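Teaching the folding cell at Findivwood: how to run a glove shift

Updated 19/05/2021. Quick version, because people keep asking me on break.

Starting in August the Bunidine line folds the plain shirts by itself. It learns from us. So for now two people per shift come off packing and do demo folds with the gloves on. Same pay grade, same breaks. Your fold is the lesson, so fold like you normally do.

Before you start
Gloves on, snug at the wrist. Cubes on top, pattern clean, nothing over it. Sleeves pushed up. Check the little screen on the module is lit. Battery pack next to it, cables off to the side where your forearm wont drag them.

Doing a fold
1. Drop the shirt in the middle of the table. Messy is fine, messy is wanted.
2. Hands flat, wait for the beep.
3. Find the shoulders first. Pull out, not up.
4. Sleeves in, sides in, bottom to collar.
5. Hands flat again. Second beep, done.

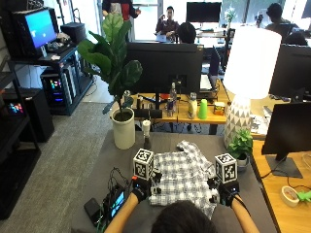

Go at your own speed. The first week everbody slows down and gets careful, and then the machine learns careful. Serkolthorpe had to redo a whole batch over that. If you fumble a fold, keep going and finish it, don't hit delete. Fumbles get used too.

Keep the cubes facing up. Roll your wrist too far and tracking drops, you'll get a long beep. Start that one over.

Where we are: 1,668 folds wanted, 1,393 in.

What changes for packing
Plain shirts leave the hand tables. Delicates, returns and anything with a stain stay with us, plus checking what the cell puts out. Checking is a real job with its own training, sign up on the sheet by the Joseph Street door. Yes, it's less folding. My wrists are fine with that. Some folks liked the folding and I get it, tell your lead, there will still be hand tables.

End of shift
Gloves off, battery on charge, module off. Wipe the cubes with a dry cloth only. Write your count on the board.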